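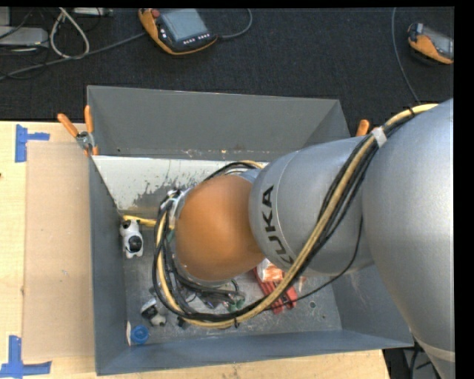 CORNPORT, May

The planner had been thinking for 41 seconds, which in Szu-yu Yu's experience meant it was about to say something stupid.

"No feasible grasp," said the log.

She scrolled up. The perception node, a Prandard package she had inherited along with its bugs, had found the two little black-and-white figures in the bin and decided that one of them was a shadow. The other it had labeled "dog," confidence 90, and then excluded from the pick list for reasons it kept to itself.

"It's a toy," she told the screen.

She opened the config. There were 897 lines in it, and line 40 said: never_grasp: [person, hand, dog, cat, horse]. The comment beside it read "safety — ask Riquelme." Riquelme had left for Dokix in the winter and did not answer messages about horses.

Szu-yu considered her options. She could retrain the detector, which would take until evening. She could delete the word "dog," which would take a second and require a signed review. She chose a third path, opened the label map, and renamed the class "figurine, standing."

The planner woke up. It weighed the walls of the bin, the wrist, the long loop of hose and cable it was obliged to carry everywhere, like a tourist with luggage. A trajectory came up on her monitor, green from end to end.

"Target selected," said the log. "Object: shadow."

She went to get coffee. When she came back it was still asking her to confirm, and below that, in smaller type, it wanted to know whether the shadow was fragile.

She typed "no" and then, after a moment, changed it to "yes."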